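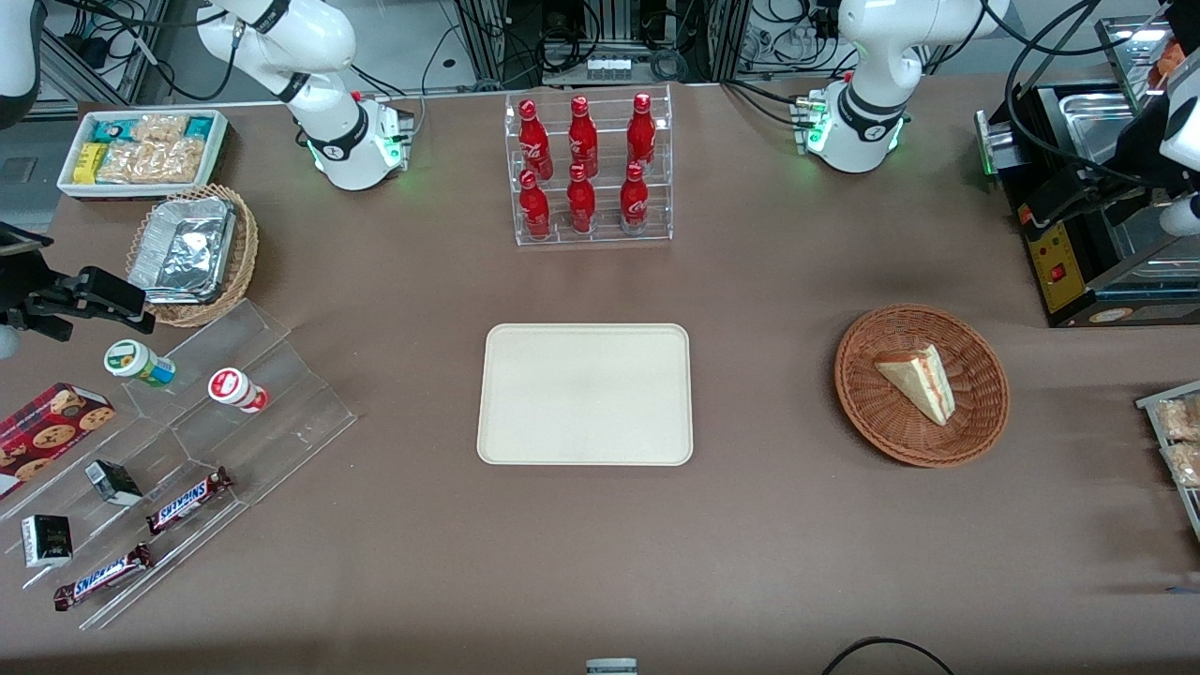

The rule ought to say what the arm does when it does nothing, Treltilik wrote, and the draft did not say it anywhere.

I read that comment at my desk with the rest of the sheet still to go. The draft was called Counter Work Near People and I had been editing it since winter. It had 27 rules in it. Treltilik was one of three sites that got to send remarks before we closed it, and theirs always came in without a greeting, typed in capitals for the first word and lower case after that.

I went down to the test room. Both arms were in view. The beige tray was empty in the middle of the table, with the Coca-Cola rack behind it and the slice of cake in its basket. I stood on the line we had taped to the floor and tried to read the draft as if I had never seen it.

Rule 4 said the gripper must open before it withdraws. Rule 9 said nothing with a soft surface may be lifted from above. Rule 11 said one arm at a time over the tray. All of them began with the arm already going somewhere. Treltilik was right. You could follow every line and still leave an arm hanging over the customer's side of the counter for an hour, and the paper would have no opinion.

I went back up and wrote Rule 28. An arm with no task shall return to its own side and stay there. I looked at it for a while and changed "shall" to "must," as we had agreed to do all the way through, and sent it to the other two sites.

Cluso answered first. They wanted to know how soon. Their counter was busy at noon, and if the arm went all the way home between orders they would lose time on every one. They proposed that it be allowed to wait near the tray, up to 70 seconds, and go home after that. They had already been running it that way, they said, and had no complaints.

Rocha answered near the end of the day. They didn't mind the waiting. They minded where. A person reaching for a tray looks at the tray, they wrote, and an arm that has been still for a minute stops being something a person looks at. They had one incident to report. It was in the log for June and I had read it when it came in, but I read it again. A woman had reached for her tray, the next order had come through, and the arm had started. It stopped when it touched her sleeve. She wasn't hurt. She left the food on the counter and went out.

The log counted 2,802 orders at that site before hers. Somebody had put the number in the first line, I suppose to be fair to the machine.

I called Cluso. I said I could give them the 70 seconds if the arm waited behind the goods and not beside the tray. The voice on the line said that was most of the way home anyway. I said yes. There was a long gap and I could hear plates. Then the voice asked if it could be written as a distance, so they wouldn't have to argue about what "behind" meant with whoever set up the counter.

So I went down again with a tape measure. I held my own arm out over the tray the way a person would, and leaned, and leaned further, the way my father used to lean across a table for the salt. I wrote down where my fingers got to. I had two people from the next room do the same. One was much taller than me and we used his.

Rule 28 got longer. It had a distance in it now, and a time, and a sentence saying that an arm that has been waiting must show that it is about to move before it moves. Rocha had asked for that last part. Cluso asked what "show" meant and I wrote another sentence.

Mudier printed the standard on June 4, 2019. It was thinner than I expected for the work in it. The rule about waiting was on the last page, under the one about cleaning.

I sent a copy to each site. Cluso sent back a correction to a page number. Rocha sent the name of a person who should get the next one. Treltilik had gone through theirs with a pen and scanned it, and beside Rule 28 there was a check mark, and beside Rule 9 there was a question. They wanted to know if bread counted as soft – and if it did, on which day.

I got the draft file out again and started a new sheet.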